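Poneria Community Help > Shared Workspaces > Floors & Furniture

How do I stop a big open work room from feeling like a warehouse?

mogensen_loft
Posted 11 Aug 2024

We just got the keys to our new place and I'm so excited about it! It's one long room, 600 square feet, bare concrete floor, and we've got tables and laptops in there already. But it echoes, and the people on calls are driving each other up the wall. We have $400 left until January. Would you spend it on a rug, a couch or something on the walls? We can't drill or paint.

zonulell

Couch. Get a used one.

Hurkora

Oh, I love this kind of room – you're going to have fun with it! I'd go for a couch too, but please don't shove it against the wall. Let it stand out on the floor with its back to something, and suddenly you have two areas without building anything. A plain gray one is great because it'll go with whatever chairs you end up collecting. Ours was $60 from an office that was closing (plus a very sweaty afternoon getting it up the stairs).

Then put a mat down on part of the concrete. You don't need to cover the whole floor! We went with a pale one, sort of green and sort of beige, and left bare concrete between it and the tables so the chairs still roll nicely.

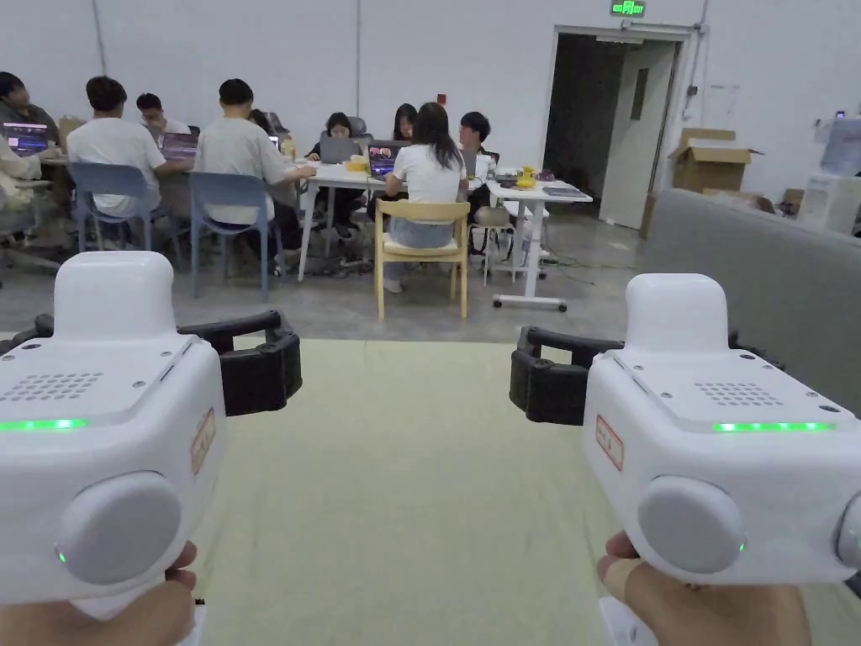 For the calls, try putting the talkers at one end and the quiet people at the other before you buy anything for the walls. We moved our tables four times in the first month and every time it got a bit better. Mesh chairs are comfy but they don't soak up any sound, so if you can hang a heavy curtain on a freestanding rail, do that next – it made a bigger difference for us than I expected.

Oh, and measure your door first. Our couch went in on its end with the feet off.

mogensen_loft

This is so helpful, thank you both! The door is only 30-something inches so I'm off to find the tape measure. Did your mat slide around on the concrete at all?

Hurkora

A little at the corners. Rug tape fixed it, the kind that peels off clean. Post pictures when you're set up!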